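제목: Re: [환경기사읽기] 10월 모임 읽을거리와 젊은 기후 활동가 보도에 대해

목록에 계신 분들께, 지난번 글에 답이 늦었습니다. 인용이 길어서 필요한 부분만 남기고 아래에 답을 답니다.

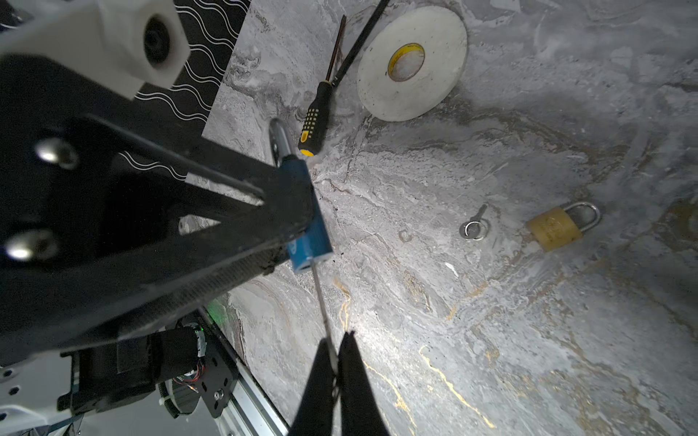
먼저 결론부터 적자면, 10월 모임에서 Karakaya 시의 항만 매립 반대 운동을 다루자는 제안에 찬성합니다. 다만 읽을거리 목록은 조금 바꾸었으면 합니다. 지금 올라온 기사 네 편 가운데 세 편이 같은 날 같은 기자회견을 다룬 것이고, 내용도 상당 부분 겹칩니다.

> 지난 모임에서 이야기한 대로 다음 달에는 Karakaya 건을 읽으려고 합니다.
> 해안 매립 계획에 반대하는 고등학생들이 시장 면담을 요구했고, 면담이
> 끝난 뒤 학생 대표가 "들은 것은 많은데 약속받은 것은 없다"고 말한 것이
> 크게 보도되었습니다. 저는 이 발언이 어떻게 제목으로 뽑혔는지를 중심으로
> 보면 좋겠습니다.

발언이 제목으로 쓰인 방식을 보자는 데에는 이견이 없습니다. 제가 찾아본 바로는 첫 보도에서 이 문장은 본문 일곱 번째 문단에 있었습니다. 그날 저녁에 나온 후속 기사부터 제목으로 올라갔고, 그 뒤로는 "학생, 시장을 꾸짖다"라는 표현이 붙었습니다. 면담 녹취록이 시청 누리집에 공개되어 있는데, 전체를 읽어 보면 꾸짖었다고 할 만한 대목은 찾기 어렵습니다. 학생 쪽 질문은 대부분 일정과 예산에 관한 것이고 말투도 평이합니다. 시장이 답을 미룬 항목이 세 개 있었고, 문제의 발언은 그 직후에 나왔습니다.

녹취록은 562쪽짜리 공청회 자료집의 부록으로 들어 있습니다. 자료집 전체를 읽을 필요는 없고 부록 3만 보시면 됩니다. 파일이 커서 열리지 않는다는 분이 계셨는데, 부록만 따로 떼어 낸 파일을 목록 보관함에 올려 두겠습니다.

> Flilis 신문 기사를 기본으로 하고, 나머지는 비교용으로 쓰면 어떨까요.
> Flilis 기사가 가장 길고, 학생 쪽 인터뷰도 있습니다.

Flilis 기사를 기본으로 하는 데에는 조금 망설여집니다. 인터뷰가 있는 것은 장점이지만, 참가 인원을 적은 부분에 문제가 있습니다. 제목에는 3000명이 행진했다고 되어 있고, 본문에는 주최 측이 3000명, 경찰이 2000명으로 집계했다고 되어 있습니다. 본문만 보면 정확한 기사인데 제목에서는 한쪽 숫자만 남았습니다. 오류라고 부르기는 어렵지만, 이 기사를 기준으로 놓고 다른 기사를 비교하면 처음부터 한쪽으로 기울어진 채 이야기를 하게 될 것 같습니다.

저는 Kevero 통신의 짧은 기사를 먼저 읽고 Flilis 기사를 두 번째로 읽는 순서를 제안합니다. Kevero 기사는 열다섯 줄도 되지 않고 형용사가 거의 없습니다. 무슨 일이 있었는지 확인하는 용도로는 충분합니다. 매립 면적과 공사 기간, 면담 참석자의 직함이 모두 들어 있고, 시청의 반론도 한 문장으로 실려 있습니다.

> 학생 대표의 나이나 학교를 자세히 적은 기사가 많은데, 이 부분도 이야기할
> 수 있을 것 같습니다. 미성년자를 이렇게까지 보도해도 되는지 저는 잘
> 모르겠습니다.

이 문제는 따로 시간을 잡는 편이 좋겠습니다. 제가 읽은 기사 중에는 학생이 다니는 학교의 위치와 등교 시간까지 적은 것이 있었습니다. 환경 정책에 관한 기사에 필요한 정보라고 보기 어렵습니다. 반대로 이름과 나이를 전혀 적지 않은 기사도 있는데, 그런 기사에서는 학생이 단체의 대표 자격으로 말한 것인지 개인 의견을 말한 것인지가 분명하지 않습니다. 둘 사이 어디가 적당한지는 저도 정해 둔 답이 없습니다.

이 목록에서도 학생의 이름은 쓰지 않았으면 합니다. 보관함은 가입하지 않은 사람도 검색할 수 있습니다. 지난달에 올라온 글 두 개에 이름이 들어 있어서, 쓰신 분들께 따로 연락을 드렸고 수정하기로 했습니다.

> 외국 사례와 비교하자는 의견도 있었습니다. 분량이 늘어나는 것이
> 걱정이라 일단 넣지 않았습니다.

넣지 않는 쪽에 찬성합니다. 국제 회의에서 연설한 다른 나라 청소년과 비교하는 칼럼이 이미 여러 편 나왔는데, 읽어 보면 매립 이야기는 첫 문단에만 나오고 나머지는 그 사람의 말투나 표정에 대한 이야기입니다. 그런 글을 한 편쯤 예로 드는 것은 괜찮지만 본격적인 비교까지 가면 두 시간 안에 끝나지 않습니다. 봄 모임에서도 비교 자료를 넣었다가 정작 본 기사는 절반밖에 읽지 못했습니다.

대신 Tuline 만 어민회가 낸 성명서를 넣었으면 합니다. 두 쪽이고, 어느 신문에서도 제대로 다루지 않았습니다. 어민회는 매립에 반대하지만 학생들과는 이유가 다릅니다. 학생들은 갯벌 보전과 탄소 배출을 주로 이야기하고, 어민회는 보상 범위와 대체 어장 문제를 이야기합니다. 보도에서는 두 단체가 한 덩어리로 "반대 측"이라고 묶여 있습니다. 성명서를 읽고 나면 이 표현이 얼마나 많은 것을 생략하는지 볼 수 있을 것 같습니다.

매립에 찬성하는 쪽 자료도 하나는 있어야 합니다. 항만 인근 상인 모임에서 시의회에 낸 의견서가 있는데, 물동량 전망을 근거로 들고 있고 글도 차분합니다. 다만 전망치의 출처가 적혀 있지 않아서 시의회 사무국에 문의해 두었습니다. 답이 오면 목록에 올리겠습니다. 답이 오지 않으면 출처 미상이라고 표시하고 그대로 읽으면 될 것 같습니다.

정리하면 읽는 순서는 다음과 같이 제안합니다.

1. Kevero 통신 기사
2. Flilis 신문 기사 (인터뷰 포함)
3. 면담 녹취록, 공청회 자료집 부록 3
4. Tuline 만 어민회 성명서
5. 상인 모임 의견서

> 모임 시간은 평소대로 수요일 저녁 7시로 하겠습니다. 장소는 아직
> 확정하지 못했습니다.

수요일 7시 괜찮습니다. 장소는 도서관 2층 세미나실이 비어 있다고 들었습니다. 정원이 15명이라 지난번처럼 오면 자리가 모자랄 수 있습니다. 참석하실 분은 이 글에 답장으로 알려 주시되, 목록 전체로 보내지 마시고 제안하신 분께만 보내 주십시오. 지난번에 참석 여부를 적은 짧은 답장이 전체로 나가서 불편하다는 의견이 있었습니다.

인쇄물은 제가 준비할 수 있습니다. 녹취록은 양이 많아서 인쇄하지 않고 면담 후반부만 발췌하겠습니다. 발췌한 부분에는 원문 쪽수를 적어 둘 테니 앞뒤 맥락이 필요하신 분은 파일에서 확인해 주십시오. 큰 글씨 인쇄본이 필요하신 분은 모임 이틀 전까지 말씀해 주시면 됩니다.

마지막으로 하나 여쭙니다. Flilis 기사의 인터넷판은 처음 올라온 뒤에 제목이 바뀌었습니다. 저는 바뀐 뒤의 판만 가지고 있습니다. 처음 판을 저장해 두신 분이 계시면 보관함에 올려 주시거나 종이 신문의 해당 면을 가져와 주시기 바랍니다. 두 판을 나란히 놓고 보면 제목 이야기를 하기가 훨씬 쉬울 것입니다.

순서에 이견이 있으시면 이 글에 이어서 적어 주십시오. 다른 의견이 없으면 위의 순서대로 인쇄하겠습니다.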